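Jun 17, 2022
Bench notes, block bin

Refinish of the gray two-compartment bin, continued from April. Norbert wanted to know if the Dusness primer would hold on the divider without stripping it to bare metal first. Answer so far: upper part yes, lower part no. The paint there has worn to darker gray with a ragged boundary, and there are scratches through the worn area. One of them is long and curved, left of center. I have not tried to fill it.

Walls: dark gray coat still acceptable. Scuffing on the right wall, pale, vertical. Leave until the divider is done so the whole thing gets masked once.

Floor of the front compartment: left unpainted on purpose. Cloudy marks do not come off with the solvent Sheena uses. Stopped after 5 minutes. Two round holes stay open.

Masking tape used: 35 mm. The 100 mm roll is too stiff for the slope of the walls.
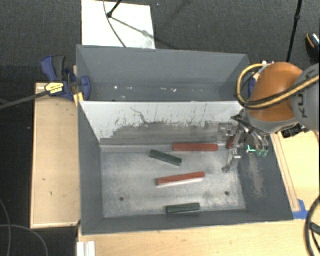

Blocks are red and dark green, the green ones shorter. They go in the front compartment only. Rear compartment stays clear until the flecks on its bottom have been wiped and checked against the paint chips in drawer 93.

To do: ask Saeed for the abrasive pads. Strip lower divider, prime, two thin coats. Davoud to check the edges before the second coat.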